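Visitors to Irkex's open day in February were asked to leave their coats downstairs and walk up to the second floor, where the company teaches machines to pick things up. The demonstration started at 3 p.m. and ran well past its scheduled hour.

Irkex does its training with hand-held grippers. A person carries one, does an ordinary chore with it, and the recording goes into a training set for the company's robot arm, the Plurano. Elínborg Ásgeirsdóttir runs the recording sessions. She told the group that the set for tabletop work stood at 1,482 recordings that morning, and that she throws out plenty. 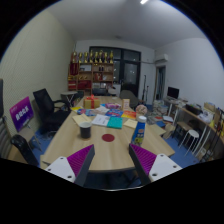
Ásgeirsdóttir prefers to record in rooms people use for other things. A bare lab bench teaches the arm very little, she said, and she would sooner have a meeting table with a black cup, a plastic bottle and a gift box tied with red ribbon than a tray of test blocks. Paper is the hardest. A booklet lying over a notebook has to be lifted without dragging the one under it, and new operators often need a whole afternoon to get that right.

The purple pads on the fingers are the work of Thanasis Michailidis, who came to Irkex from a packaging firm called Brandusia. He is on his sixth version. Earlier pads held boxes well and let bottles slip, so he changed the spacing of the ridges. A pair lasts 300 hours before he swaps it.

Six visitors took a turn with a gripper. Most squeezed too hard at first. One, a buyer from Khattak, asked when the arm would be ready for her warehouse. Michailidis said he would rather not give her a month.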